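Arms on the evening turn-around, six weeks in
Forum: Housekeeping and Facilities > Day-to-day work

gilura_nights
We started with the arms in April. Guest lounge stuff, clearing whatever gets left on the cabinets and chairs. Anyone else's site doing this?
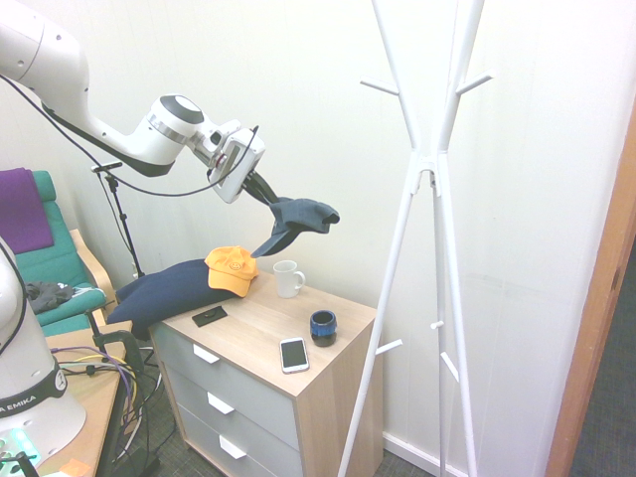 Replies (6)

jondura31
Same at ours. It picks up cloth fine – blankets, shirts, whatever. My job went from clearing to checking. I walk 11 rooms a shift now and used to do the clearing in six.

Hoàng
How does it do with a mug next to a phone? I wouldn't want my name on the sheet if a phone gets dropped.

gilura_nights
We take phones and wallets off first by hand and log them. That's the rule here, anyway. Cloth and caps are left for the arm.

tidy_jerberg
So you still do the part that takes any thought and get fewer hours for it. They cut us from 23 hours to 20 the month after ours came in. Called it a trial.

jondura31
Not the case everywhere. My hours stayed the same and my shoulder is better. I don't miss bending over chairs 200 times a night.

tidy_jerberg
Good for you, but get it in writing. Ours was only ever said out loud.

Hoàng
Agree on getting it in writing. Also ask who signs for lost property when the arm did the picking up. We asked in April and are still waiting for an answer.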